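Laundry room tips, part 4: folding shirts w/o an ironing board
posted by Dewanti Sinaga

OK quick one today, basket is full and I have to be out the door by noon.

Ironing board broke in September, never replaced it. Fold on the bed now. Works fine. Notes:

Strip the bed down to the fitted sheet. Comforter off, pillows off. A shirt on a squishy comforter will not lie flat, you'll be chasing wrinkles all day.

Pull the sheet tight first. Tuck the corners again if they popped. Takes a second.

Shirts come out of the dryer while still warm. If you forgot them (me, always) throw in a damp washcloth and run it 10 more minutes.

Shake hard. Twice. Hold by the shoulders, snap down.

Buttons: top one, middle one, bottom one. Skip the rest. Irfan Jugah wrote in to say he does every single button, good for you Irfan, I have three kids.

Collar before anything else. Find it, stand it up, press it flat with your fingers from the points in toward the back. If the collar's wrong the whole shirt looks slept in. Then face down, smooth from the middle out to the side seams. Sleeves straight back, one at a time. Sides in. Bottom up in thirds. Flip.

Plain cotton creases worst, so do those first while you stil have patience. Knits can wait, they don't care.
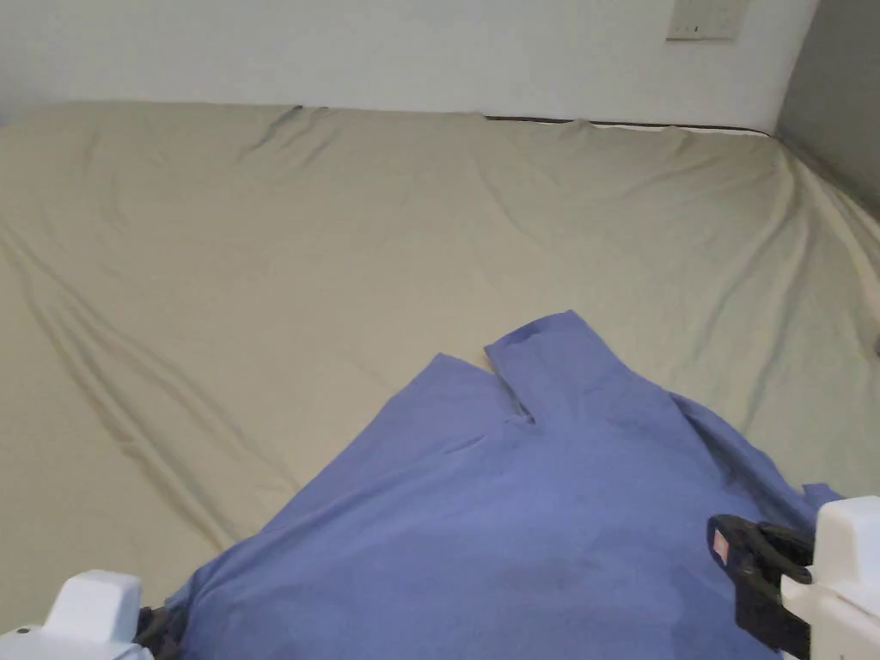
Blue one, before smoothing. Start at the collar.

Stubborn crease down the front? Spray bottle, light mist, flatten with your palm, leave it 5 min. Dont soak it. And let it dry all the way before it goes in the drawer or you get that smell.

Stack with the folds facing out so you can pull one without wrecking the pile. Heavy shirts on the bottom.

Damián Mendoza asked about folding boards. Had a plastic one, cracked at the hinge. A big magazine does the same job, lay it between the shoulders, fold around, slide it out.

Next time: fitted sheets. Yes I know. Send me your method if you have one that works becuase mine is mostly rolling it up and shutting the closet.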